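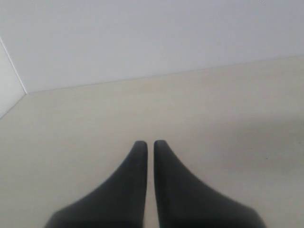

A reader in Sitonholm wrote to tell me that a counsellor's waiting room should be plain, full stop, and that soft chairs are just money off the session fee. I've been stewing on it all week!

I sat in one of those plain rooms for two years (grey walls, a buzzing light) and spent half of every visit calming down from it.
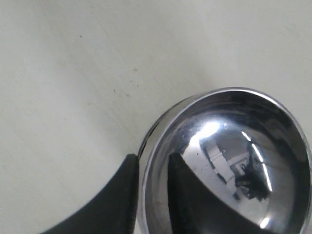 So does a nice room fix anybody? Not by itself, but it gets you through the door a second time.

My clinic in Jakora put in lamps and a kettle last June, and I started turning up early

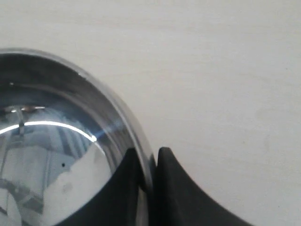
just to sit there and breathe a bit. I'd happily pay a few dollars extra for that, and I'm
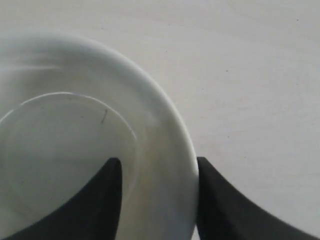

pretty tight with money, ask my neighbours.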